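Jusholm Living Room Tidying Set

README, last updated 7 March 2025

What's in here

Jusholm is a collection of short recordings of ordinary living rooms being put back in order. Trash goes in the bin, toys go back where they live, bags come off the sofa, cushions get straightened. We love this stuff! Kitchens get plenty of attention already, and we wanted to give the living room its turn, with all the odd little things that pile up there between breakfast and bedtime.

The current release has 1,494 clips from 36 homes, sorted into 28 activities. Each clip covers one small job from start to finish, so "throw away the drink carton" and "fold the blanket" are separate files even when they were done one after the other.

Folders

clips/ has the recordings, one subfolder per home
labels/ has one plain text file per clip, with the activity name and the objects handled
rooms/ has a short note on each room (sofa, floor covering, windows, where the bin stands)
splits/ has the train and test lists, divided by home

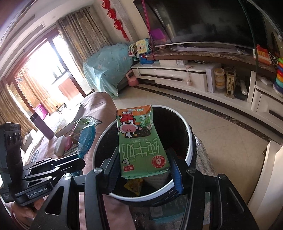

Object names were the most fun part of the whole project, and also the part we argued over longest. We label by what a thing is in the room on the day, so an old shoebox full of crayons is "crayon box". Packaging keeps its printed text in whatever language it came in, copied into the print field exactly: a green milk carton going into the bin gets "milk carton" as its name and 纯牛奶 as its print, with "pure milk" in the translation field. Text that is upside down in the clip is still typed the right way up. Wrappers and scraps already in the bin are listed under bin_contents, and we only name them as far as you can tell what they are (a crumpled yellow snack wrapper is fine, a guess at the flavor isn't).

Things left on the sofa go under surface_items. Please don't skip these if you add labels of your own! A sofa with bags, a folded cloth and a toy on it is a very different tidying job from a bare one, and those lists turned out to be what people ask us for most.

Known gaps

Daytime is overrepresented, so evening rooms with only a lamp on are rare. The Hollemer homes have hardly any rugs. In the Macedo subset, "cushion" and "pillow" were mixed up in the first pass; 50 label files have been corrected and the rest are still being checked. Recycling is a known mess too: homes sort differently, and we recorded what people did without marking it right or wrong.

Coming up

A Davlow subset is planned for April, with more bookshelves and a lot more board games. If you find a wrong label, send the clip number and the line you would change. Small fixes are very welcome, and we read every one.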